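Pesquisar no fórum Digite sua dúvida Ir

Riscos e manchas no fundo de uma caixa de metal — tem jeito?

Bethel Mersha
março de 2023

Oi, gente! Comprei de segunda mão uma caixa grande de metal cinza, aberta em cima, para guardar os blocos compridos que uso nas minhas montagens (os vermelhos e os verdes, quem me conhece daqui já sabe quais). O fundo veio todo arranhado e com umas manchas esbranquiçadas que não saem com detergente. Já esfreguei duas vezes e nada. Posso lixar? E os furinhos redondos do fundo, tampo ou deixo?

Tarmo Krūmiņa

Lixa 800 e pronto. Fiz na minha e ficou boa.

Settimio Cocco

Calma com essa lixa, Bethel! Eu tenho uma Lykkegaard velha de guerra e cometi exatamente esse erro: lixei em círculos, com pressa, e o fundo ficou pior do que antes. Se for mesmo lixar, comece num cantinho, sempre na mesma direção, e termine com a 1000. Mas, sinceramente, mancha de atrito não atrapalha em nada. Os blocos passam o dia raspando ali, em um mês está tudo riscado de novo.

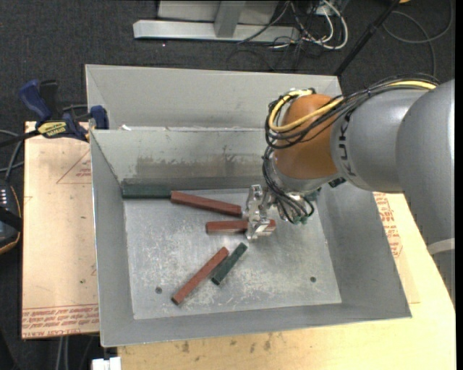 O que eu faria primeiro é passar um pano úmido com bicarbonato na parede do fundo, porque aquele encardido marrom-acinzentado às vezes é só sujeira que os blocos deixam quando encostam. Seque bem depois, principalmente nos cantos. Os furos eu deixaria abertos — os da minha nunca me incomodaram, e neles o aspirador até puxa o pó melhor. Se você guardar peça miúda junto, aí sim, um tapetinho de borracha cortado na medida resolve (o meu é da Trastlow, já tem uns anos). E deite os blocos mais compridos junto à parede, que sobra espaço na frente para os outros!

Contato | © Fórum Drundemeck | Voltar ao topo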